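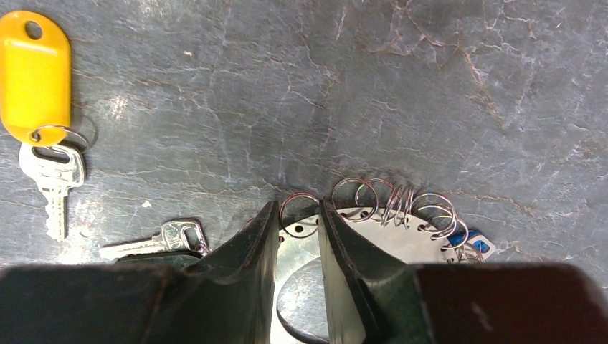 Wrist cam view, key ring plate on the slate top, fingers just above it.

# Gripper keeps grabbing two keys (or the rings) instead of one tag, home build

Trying to get my arm to pick a single key off a round key holder. The holder is a flat off-white ring plate with small holes along the outer rim, wire split rings through the holes, keys and colored plastic tags on the rings. Want the arm to take hold of the yellow tag, lift it a bit, show it to a second camera, put it down. Thats it. No unlocking doors yet.

Setup:

- small desktop arm, bought used, all joints fine
- two-finger parallel gripper, black printed fingers with pointed tips
- camera on the wrist looking straight down past the fingers
- work surface is a gray stone-look slab, pale veins all over plus a rusty brown one
- control code my own, python, messy, sorry

What goes wrong:

1. Detector finds "key" where there's only a vein in the slab. Not always. Worse in the evening with the desk lamp on, I get bright glints on the surface too.
2. When it does go for the yellow tag it often comes in low and a fingertip hooks one of the rings on the rim. Then the whole plate gets dragged along.
3. The rings bunched on the right side of the plate read as one big blob. Blue tag over there is half under the rings and half behind my own finger, so it gets missed.

I have 2,530 frames saved, 400 of them labeled by hand. Trained on those. Fine on the test split, bad on the actual bench. Been at this since October and the closing width is now hardcoded, which I know is ugly.

Is it the surface, the light, the fingers? Don't want to buy a depth camera if I can avoid it. Other half wants the desk back too.

— Lauri Turunen

---

## Answer 1 (accepted)

Several things at once here. Cheap ones first.

**Surface.** Change it. Veined slab with a sheen is about the worst thing to put silver keys on. Thin pale lines look like key edges to a small detector, and the pattern never moves so your network has probably learned some of it. Get a matte sheet, one flat color, nothing near silver or yellow. I use the back of a rubber desk mat. Retrain or at least fine tune after, old frames alone won't carry over.

**Test split.** How did you split? If the frames come from video and you shuffled them, your test set is near copies of the train set. Split by session. I'd bet the good score drops a lot. I had 1,543 frames from one afternoon once and the score was basicly meaningless.

**Light.** Your glints are the lamp bouncing straight back into the lens. Move it off to the side and low, put baking paper over it. Two weak lamps beat one strong. Lock exposure and white balance on the camera too, if auto is on then the tag color shifts every time the black fingers fill more of the view.

**Fingers.** The tips are too sharp for this. Pointed tips are nice for picking one thing out of a pile but your pile is made of loops, and a point goes into a loop every time. Print a blunt pair, flat pads, bit of silicone or bike tube glued on. The tag is a fat flat thing, it'll hold.

Then the approach. Don't go straight down at the tag center — come from the outside of the plate, away from the rim. Your yellow tag is lying well clear of the plate on the left so you have room over there. Grab across the narrow width, near the end AWAY from the split ring. Lift an inch, stop, check the camera again. If the plate moved, open and retry.

And clamp the plate! Two dabs of poster putty under it. Half of problem 2 goes away for the price of a coffee.

Veikko Oksanen

> **Comment, Lauri:** split was shuffled. yes. ugh. redid it by session and score fell off a cliff. putty is on, mat is ordered

> **Comment, Veikko:** good, now you have a number you can trust. Mask the fingers out as well, they're in the same spot in every shot for a given opening. Just black out those pixels before the detector sees them

> **Comment, Lauri:** they move when the gripper opens tho

> **Comment, Veikko:** one mask per opening width. You said it's hardcoded anyway

---

## Answer 2

Skip the neural net for the tags. Yellow and blue on gray, that's a color threshold. HSV, lower and upper bound, biggest contour, minAreaRect gives you the angle for the gripper. 20 lines. Watch for the white streak where light crosses the yellow tag, it'll cut the blob in two, so do a morphological close first.

Keys are harder, leave those for later. If there are more tag colors under there (looks like a dark green one by the left finger?) the green will be a pain, too dark. Stick a dot of bright tape on it.

The half hidden blue one: don't try to solve it from one view. Back the arm off, look again from higher up, then decide.

> **Comment, Lauri:** yes theres a green one. threshold works on yellow already, took me an hour. blue is so-so

---

## Answer 3

just get a depth cam, you will end up buying one anyway

> **Comment, Veikko:** cheap depth cameras can be awful on shiny keys at that distance. Try the mat first.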